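Dish Rack Packer, part time – Larkitz Tableware, Pakotside

Somebody has to decide which plate goes in which slot, and we would like it to be you. Larkitz rents out colored plates by the crate, and they all come back wanting to be racked. Pallero, our biggest customer, likes them sorted by color. We have stopped asking why.

You would work at a table, with a wooden rack and plates in pale green, pink and light blue. Pegs go between plates. Fingers, ideally, do not.
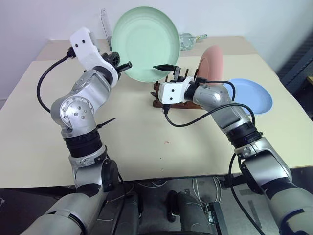 What we offer

Mornings from 8, up to 35 hours in a good week. A stool. Radio privileges after 2 weeks.

What we ask

Steady hands, a tolerance for clinking, and no strong opinions on pink. Experience is welcome – a childhood of dish duty counts.

Write to Sheldon MacLeod at the Pakotside office before the end of February.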